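Kivden Teaching Station, Operator Guide
Section 4: Recording a Demonstration by Remote Control

Applies to the Kivden hand controller and foot pedal, used with the simulated kitchen counter. Recording on a real arm is covered in Section 5. If you have not yet paired the hand controller, go back to Section 3.

4.1 Before you start

You will need the hand controller, the foot pedal and a chair with no armrests. Sit so that your elbow can move freely at your side. Most bad recordings we get back at Bimell come from operators who had to lean halfway through a move.

1. Switch on the station and wait for the pedal light to turn steady green.
2. Log in with your own operator name. Do not record under someone else's login, even for a short session.
3. Open the Livville task set and choose Counter, Mixed Objects.
4. Check the version number in the corner of the task window. It should read 3502 or higher. Older versions load the counter without contact between objects, and the recordings cannot be used.
5. Read the task line at the top of the window. It names one object to pick up and one place to put it.

Note: Object positions change each time the task loads. Do not reload to get an easier layout. If the named object is not on the counter at all, press Skip and write "missing" in the comment box.

4.2 Taking control of the arm

1. Hold the controller upright with your thumb resting on the side button. Do not press it yet.
2. Press the foot pedal once. The arm is now live and follows your hand.
3. Move your hand slowly up, down, left and right. The gripper should move the same way on the screen.
4. If left and right are swapped, press the pedal again to drop control, open View, and choose Face Counter.
5. Bring the gripper above the object you were given and stop there before going lower.

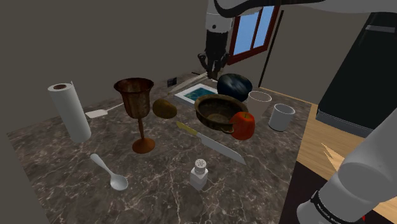 The recording does not start until you press the side button, so take as long as you want over this step. Look at the object from both views. Decide which way the fingers need to close, and turn your wrist to match before you come down. Turning late is the usual reason a thin object gets knocked sideways.

Caution: The arm keeps following your hand as long as the pedal light is green. Put your foot on the pedal and drop control before you scratch your nose, answer a phone or reach for your coffee.

4.3 Recording the move

1. Press and release the side button. A red bar appears along the top of the task window.
2. Lower the gripper in a straight line. Keep a steady speed.
3. Squeeze the trigger to close the fingers. Hold it for a full second before you lift.
4. Lift until the object is clear of everything near it, including anything it was lying on.
5. Carry it to the place named in the task line.
6. Lower it, open the fingers, and raise the gripper straight up by a hand's width.
7. Press the side button again to stop.

A normal recording runs well under a minute. The hard limit is 105 seconds, after which the station stops by itself and marks the attempt as timed out. Timed-out attempts are kept but are not used for training.

If you miss the grasp, you may try again in the same recording, once. Open the fingers fully, rise a little, and come down again. Recordings with one clean retry are useful to us and should be marked Good, with the Retry box ticked. If the second try fails too, stop and mark it Failed.

Note: Do not push objects aside with the closed fingers to make room unless the task line says "clear" or "move aside." A person would do it without thinking, but the arm will learn it as part of the task -- and then do it when nothing is in the way.

4.4 Picking up uneven objects

Long or lumpy objects need more care than cups and round fruit. The fingers close flat, so they hold best where the two sides of the object are closest to parallel.

1. Find the thickest part of the object that the fingers can still close around.
2. Set the fingers across it, never along it.
3. Come down until the fingertips are close to the counter, then close.
4. Lift a small amount and pause. If the object swings or tips, put it down and take it again nearer the middle.

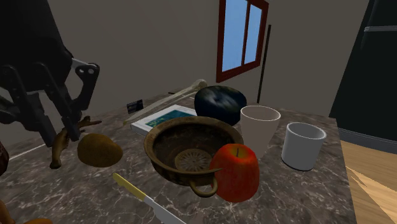 Reading time for this section: 6 minutes

Objects that lean on each other should be treated as one problem. Take the named object away from its neighbor first, sideways and low, and only then lift. Ville Juntunen's practice set in the Livville folder has several layouts of this kind, and new operators should work through all of them before recording for credit.

Knives are always taken by the handle, including in simulation. The same demonstrations are later used to start training on the real arm, where we want that habit already in place.

4.5 Checking and saving

1. Play the recording back at normal speed. Do not skip to the end.
2. Mark it Good, Failed or Unsure. Unsure is fine. Pirjo Rautiainen goes through those by hand.
3. Add a comment if anything odd happened, such as an object passing through another or the view freezing. A few words will do.
4. Press Save. Wait for the tone before you press the pedal again.

If error 3758 appears on saving, the station has lost its connection to the store. Your recording is still held on the station. Leave the window open, check the network cable at the back, and press Save again. If the error comes back, call Shadi Smadi and do not shut down.

4.6 Breaks

Stop for ten minutes after every block of recordings. Tired operators move in short jerks -- easy to spot in the playback and not something the arm should copy. If your wrist or shoulder starts to ache, end the block early and press End Block so the session is closed properly.

Continue to Section 5, Guiding the Real Arm by Hand.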